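Manipulation Laboratory
Handout 6: Grip faults with bottles and other thin-walled containers
September 2018

Read before the lab session. Sections 6.2 and 6.4 are assumed in the assignment.

6.1 Background to the fault

The Geraghty cell was set up to move filled drink bottles from a table to a crate. The arm was taught from demonstrations made with a hand-held gripper, and the same finger design was then fitted to the arm. Over 200 trial picks, 14 ended with the bottle leaving the fingers before the place position. None of the 14 raised a fault code. The controller logged each as a completed pick, opened over the crate, and went on to the next one.

Two things failed here and they should be kept apart. The first is the grip. The second is that the cell did not know the grip had failed. A dropped bottle costs one bottle. A cell that reports success with nothing in its fingers will repeat the error until someone stops it, and in the Geraghty case a person reached in to clear a spill while the arm was still enabled.

6.2 Contact on a ribbed pad

The pads are soft and ribbed. On a rigid cylinder the ribs fold over and settle, and the finger position stops changing. On a thin plastic wall both surfaces yield. The finger position keeps moving after first contact, and the closing routine cannot tell pad travel from wall travel.

A plastic bottle standing upright between the fingers looks secure from the hand camera. The view shows where the fingers are in relation to the bottle and gives no reading of normal force.

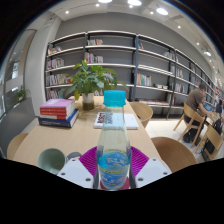
6.3 Sequence of the failure

The log from the Codero controller gives the following order for a typical failed pick.

1. Fingers close at constant speed. Motor current rises at first contact.
2. Current passes the hold threshold. Closing stops and the grip flag is set.
3. The wall creeps inward under load. Normal force falls. The flag is not cleared, as it is latched.
4. The arm lifts, then turns the wrist through 90 degrees to clear the crate edge.
5. The weight of the liquid shifts along the bottle and applies a moment about the line between the two pads.
6. The bottle rotates in the grip, slides, and drops.

Step 3 is the root cause. Steps 4 and 5 decide when it shows. In the runs with an empty bottle the same loss of force is present in the log, and the bottle stayed in the fingers every time. Testing with empties therefore hid the fault.

6.4 Effect of wrist angle

With the wrist level, friction at the two pads has to carry the weight of the bottle and little else. Once the wrist turns, the center of mass is no longer directly below the contact line, and the pads must also resist twisting. Two narrow contacts on a curved wall resist twisting poorly. A grip height near the center of mass reduces the moment but does not remove it, and the center of mass changes with fill level.

Camera orientation adds a further problem. A tilted hand camera turns the whole room in its view, and a slip detector that takes image down as gravity down will look for motion in the wrong direction. The Flistent detector used in the cell made this assumption. It must be given the wrist angle at each time step.

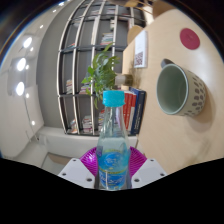 On the latched flag, Widad Atallah writes that clearing it on low current alone would be a mistake. Current at hold is noisy, she notes, and a false clear during a lift stops the arm with a full bottle in the air. She would require two signals to agree, low current and a change in finger opening, before the cell goes to a safe stop.

Her proposal is adopted for the lab, with the stop placed before the wrist turn. After the lift, pause, read both signals, and continue only if both are inside limits.

6.5 Rules for the lab session

Use water only. Keep the power supply off the table.
Disable the arm at the Stikeck switch before reaching into the cell. A pause from the software screen does not count as disabled.
Check pads for moisture before each run and dry them.
Record every drop, including those the controller logs as complete.

6.6 Assignment

Log file 189 contains one failed pick with a full bottle. Find the time at which normal force begins to fall and the time at which the bottle starts to rotate. State which of the two signals in Atallah's proposal changes first, and give the delay between them. Plots must have labeled axes and units.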